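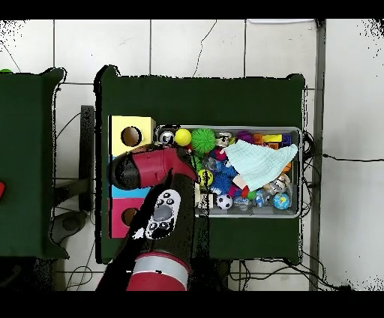
How to clean secondhand toys without buying a special product

Every spring my feed fills up with toy cleaners, and every spring I read the labels and find soap, water and a smell. I've tried a few. I went back to dish soap.

What you need: a basin, mild dish soap, an old toothbrush, two towels, and white vinegar if something smells.

Step 1. Sort before you wet anything. Hard plastic goes in one pile, rubbery things in another, fabric in a third. Anything with a battery door stays out of the water, whatever the seller told you about it being "splashproof."

Step 2. Look for cracks, loose seams and sticky patches. Sticky plastic is often old plastic breaking down, and no amount of scrubbing brings it back. Throw it out.

Step 3. Wash in warm water. Spiky balls need the toothbrush, worked in between the spines. Wipe tennis balls with a damp cloth and leave it at that — soaked felt takes days to dry and never feels right again.

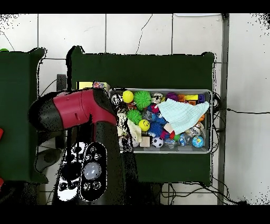
Kiri Nepia wrote in to say that she puts everything hard-sided on the top rack of the dishwasher and has never lost a toy. Fine, but I have. A ring stacker came out shaped like a potato chip. If you go that way, skip the heated dry and put small pieces in a mesh bag.

Step 4. Rinse longer than you think you should. Soap film picks up dirt, and then you're back here in May doing it over.

Step 5. Dry all of it on towels overnight. Squeeze hollow toys hard to get the water out. If a bath squirter still rattles or drips the next day, I wouldn't trust the inside of it.

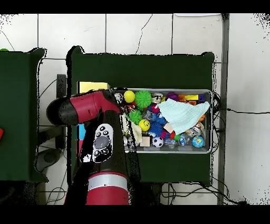
As for disinfecting, I'm not convinced most households need it after every wash. If somebody has been sick, or the dog got there first, use a product meant for hard surfaces, follow the time on the label, and rinse again before the toys go back to a child who chews. Don't mix vinegar with bleach, ever.

Fabric toys go by the tag. No tag, cold water and a pillowcase tied shut.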